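I'll admit I nearly cancelled. It was raining in Lendcombe, I'd had no lunch, and the last three business owners I'd talked to for this column had all told me to get up at five in the morning. But the woman who runs Skillorari had already put the kettle on, so in I went.

Skillorari matches people who want to learn a trade late in life with small firms that can spare a bench and a bit of time. She started it in February two years ago with a loan from her sister and a laptop with no letter Q.

"I'd been turned down by the bank in Pludville," she told me. "Very nicely, mind you. They gave me a biscuit."

So how did she get going without them? She wrote letters. Proper ones, with stamps, 157 of them, to every workshop and family firm she could find within 50 miles.

"Most went straight in the bin, I'm sure. But I got 2 replies in the first week and I thought, right, that's a business then." She laughs a lot, by the way - I've left most of it out or you'd be reading this till Christmas.

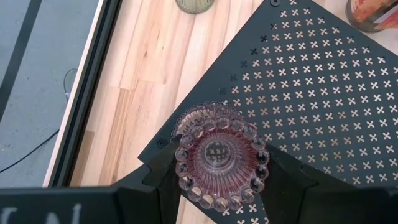
A small glass dish with a beaded rim.

I asked what she'd got wrong, which is my favourite question and the one people usually dodge. She didn't dodge it at all.

"Pricing! I charged the learners hardly anything and the firms nothing, and I was paying myself out of my savings. I thought being cheap was being kind. Then my van failed its MOT and I couldn't pay for it."

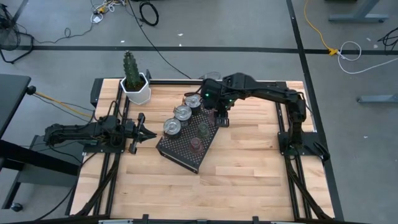

She put the fees up that same month, expecting everyone to leave. A few did, and she still minds about one of them, a joiner she'd liked very much. The rest grumbled and stayed.

We got on to the name, and I had to ask, as I'd been saying it wrong all morning. The first idea was Sin, short for Skills in Neighbourhoods, and she'd got as far as ordering the business cards.

"My mum rang me up and said, you are not answering the phone with that. I've still got the cards. I write my shopping lists on the back."

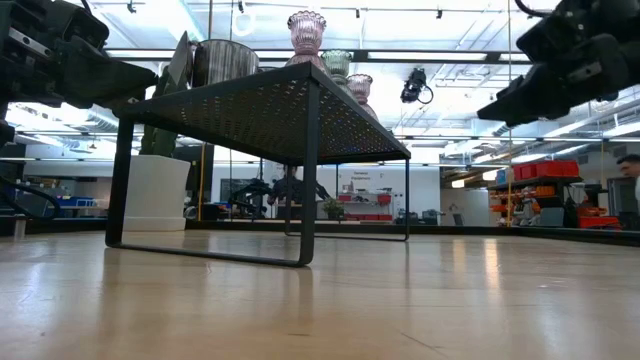 Does she have a plan for the next couple of years? Sort of. She'd like a second office, maybe over in Pludville, and she'd like somebody else to do the invoices.

"I don't want it massive. I want to know who's rung up and what they were after. If I have to look at a chart to find that out, I've gone too far."

And the early mornings? "God, no," she said. "Half past eight, and don't talk to me till nine."

April 2019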